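News / Local / Makers
Tech & Tinkering
Latest Builds Events Classifieds Contact

Femlow workshop's two-fingered robot gets a practice room, on screen first 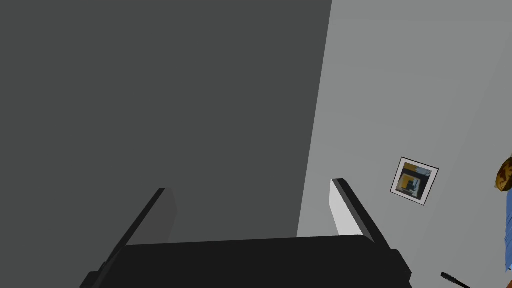 July 2020. The shared workshop on Julside is closed evenings for now, so the home robot build has moved onto members' laptops. Same arm, same gripper, only simulated. Members log in from kitchens and garages and take turns driving it.

The project goes by Ekpo. Started in May as a parts order and a lot of arguing. Budget was set at $855, and $700 of that is already spent, mostly on motors and a secondhand power supply. The fingers are still to be cut. Plan is to settle the shape in the simulator and only then touch any stock, after the first set came out too short and had to be scrapped.

The practice room is plain. Walls, a framed picture, a figure standing by it. The group wants furniture in there before the end of summer, plus something for the gripper to pick up that isnt a cube. Requests so far include a mug, a sock and a TV remote.

Driving is fiddly. The view from behind the fingers makes it hard to judge depth, members say, and a second viewpoint is on the to-do list. So is a slower wrist. The log shows 2078 practice runs, most of them short, a fair few ended by somebody hitting the wrong key.

Thirteen members have signed up for the build nights once the doors reopen. Bench space is limited so sign up early. Plullarwood, the lumber yard next door, has offered offcuts for teh base.

Laptop sessions are open to nonmembers too, no charge. Ask at the workshop desk for a login.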